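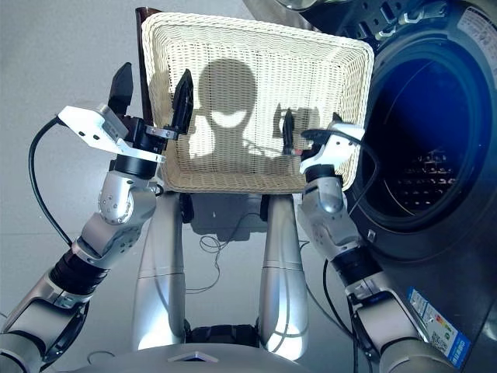 ok so I've had the new Erska single on since breakfast and I have thoughts

it opens with 11 seconds of tape hiss and then this tiny, wobbly organ comes in. I was gone by the first chorus

Akihiko Hamada produced it and you can tell, the drums are SO dry. Way closer to his Nasution stuff than to her last EP

my one gripe is the fade-out. Let the bridge breathe!! it's just getting good

they pressed 339 copies of the 7-inch and I'm refreshing the shop page like a maniac

album's out in December. Kanako Kinoshita sings on two tracks, I'm told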